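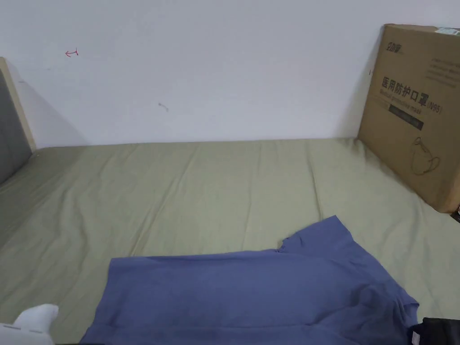

# Teaching a Gripper to Fold: Collecting Our Own Examples

Project report, November 2021
Zlata Sirko, Yevhen Mykhailiuk, Joni Koskela
Advisor: Marta Yurchenko

## What we wanted to do

Our team wanted a learning system that can fold a T-shirt after watching people do it. We thought the model would be the hard part and the examples would be easy. Wow, were we wrong! Most of this semester went into gathering examples, and it ended up being the part of the project we liked most.

We call the whole setup Tiruvix (Joni picked the name and it stuck). It has a hand-held gripper, a camera, and a small program that saves each fold as one example with a start, an end, and a label.

## Why beds

Our first plan was to fold everything on a lab table. Zakhar Stasiv, who took this class last year, told us his model fell apart as soon as he moved it to another surface, so we went to bedrooms instead. A mattress gives when you press on it, the sheet slides and bunches up, and the shirt sometimes drags the sheet with it. All of that makes folding harder, and we wanted it in the data from day one.

We recorded in 5 different rooms. We agreed early on not to clean up the background. If there was a box on the bed or a mark on the wall, it stayed. We only cleared enough space to fold.

## How we recorded

One person folded and one person kept the log. Every example followed the same steps:

1. Lay the shirt out, either flat or already partly folded.
2. Start recording with the gripper open and near the edge of the view.
3. Make the fold, one grasp at a time, and let go completely between grasps.
4. Move the gripper back out of the way and stop.
5. Write down the shirt, the room, the starting state, and "keep" or "redo."

Step 3 took real practice. Your free hand wants to help all the time, and Yevhen had to sit on his for the whole first session. We also learned to go slower than feels natural – fast grasps came out blurry and the labels drifted.

The partly folded starts were Zlata's idea, and they're great. A model that only sees full folds from a flat shirt has no clue what to do if it begins in the middle. With these, it gets to practice the second half too.

## What we got

We kept 243 examples, using 9 shirts. Sleeves were the biggest cause of redos. A short sleeve likes to flip under the body of the shirt when you lift the hem, and then the gripper grabs two layers instead of one. We kept a few of those on purpose, whenever the person folding was able to fix the mistake, and gave them their own label.

Plain shirts close in color to the sheet were the other headache. Edges are hard to find, even for us when we went back to label the recordings.

## What we'd change

- Write the label rules first. We changed the meaning of "half fold" partway through and had to relabel 4 sessions.
- Trade jobs more often. Joni's folds are very neat and mine (Zlata writing here) are not, and the model should see plenty of both.
- Check the recordings the same day, while everyone still remembers what happened.

Next up is training. We have until April to get a first version going, and we want to hold back one entire room for testing so the model has never seen that bed before. We can't wait to try it!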